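Laying a Place for One

I grew up in a house where the table was laid by whoever was nearest the cutlery drawer when the rice was done, and my standards have never quite recovered. 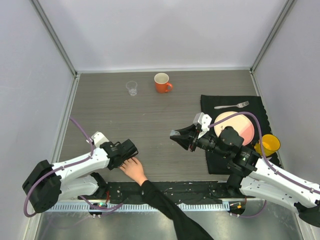 My grandmother minded terribly. She would come through from the kitchen, look at the forks, sigh, and go round the whole table turning them the right way. My brother and I thought this was the funniest thing in the world and used to lay them wrong on purpose.

I'm telling you this so you know who you're dealing with. I'm not a tablescape person. I don't own napkin rings. But in February I moved into a flat in Clokport with a table of my own for the first time, after years of eating over the sink or on the sofa with a bowl under my chin, and I decided that I would lay it properly every evening, even when it was only me. I've kept it up (mostly), and I've become quite boring on the subject.

Start with the mat, because that's what I started with. I bought a black cloth one because I liked how plates looked on it, and I still do. A cream plate on black cloth looks like somebody meant it. A fork shows up beautifully. So, I'm sorry to say, does every crumb, and every grain of rice, and the dried ring from last night's soup. Cloth also has a mind of its own. Mine went through the wash once at the wrong temperature and the edge has rippled ever since – I've ironed it, I've put it under a stack of cookbooks for a weekend, and it goes back to its little wave as soon as I turn my back. I've stopped fighting it.

I rang Padmavathi Pillai about this. She ran the dining room at the Paisan for years and has laid more tables than I've had dinners. She laughed at me for quite a long time.

"You're putting it on a bare wooden table?" she said. "Then it'll slide and it'll curl. Put something thin underneath or buy a heavier one."

I asked whether anyone noticed a wavy mat.

"I notice," she said.

We moved on to plates. I have a weakness for two-tone ones, the sort that look as though they've been dipped in a pot of paint and left to dry. Pink and cream is my favourite combination at the moment. They're cheerful on a dark mat and they make a boiled egg look like an occasion! The trouble is that they have a right way up, or at least I've decided they do, and now I can't sit down until the pink is at the bottom. My friend Theerawat Boonchu came for supper and turned his round three times while we were talking, just to see what my face would do.

It was Theerawat who got me thinking about cups, too. He has a theory that you can tell how long someone has lived in a place by how many of their cups match, and that it goes in a curve. When you first move in, nothing matches. Then you get a bit of money and buy a set of 8. Then you break five of them, people give you mugs for your birthday, you carry a plastic cup home from somebody's picnic and never throw it away, and you end up back where you began. He's at the second stage and very smug about it. I'm at the third, having somehow skipped the middle.

I like my muddle of cups, though. I've got an orange mug with a white inside, which is the only sensible colour for the inside of a mug if you care how strong your tea is, and I'd be upset if anything happened to it. A small clear cup does for water. It weighs nothing, it bounces, and I've had it longer than any glass I ever paid for. Yellow is for juice, or for pens when I'm working at the table and have run out of excuses not to.

Now, where do they all go? Padmavathi is firm here. The cup belongs above the knife, on the right, near enough to reach without leaning over your food. Anything you aren't drinking from goes to the back of the table, well clear of elbows. A mug should have its handle to the right for a right-hander and to the left for everybody else, and you should have found out which before they sit down. I'd honestly never thought about it, and I'm left-handed. I've been picking up my mug the wrong way round for my entire life.

And never, she says, put a cup on the edge of a cloth mat. Half on and half off, it sits on a slope, and a light one will go over if you so much as reach for the salt. I can confirm this. I've mopped up enough orange juice to fill a bath.

The fork caused a proper argument. Padmavathi says left of the plate, tines up, lined up with the bottom of the rim, and she won't discuss it. But my cousin Napaporn Jitpraphai, who has the place next door to the Mamwood bakery, lays hers across the top of the mat, sideways, above the plate. She started doing it because her tables are tiny and there wasn't room at the sides for two people's elbows and a fork as well.

"It's where a pudding fork goes anyway," she told me. "I just promoted it."

I tried it at home for a week. I have to say I loved it. Your plate can slide over as far as it likes, the mat looks tidier, and you pick the fork up as you sit down in one nice easy movement. I reported this to Padmavathi, who said that what I did in my own home was between me and my conscience.

My routine now takes me less time than the kettle. Mat first, square to the edge of the table. Plate in the middle, pink side towards me. Fork across the top. Cup last of all, once the food's down, so there's nothing to knock over while I'm faffing with a hot pan. Clearing away goes in exactly the opposite order, cups first, and that one change has saved me more mopping than anything else in this piece.

I still eat on the sofa on a Monday. The mat stays in the drawer, I have toast, and I put the plate on my knees any way up it wants to go.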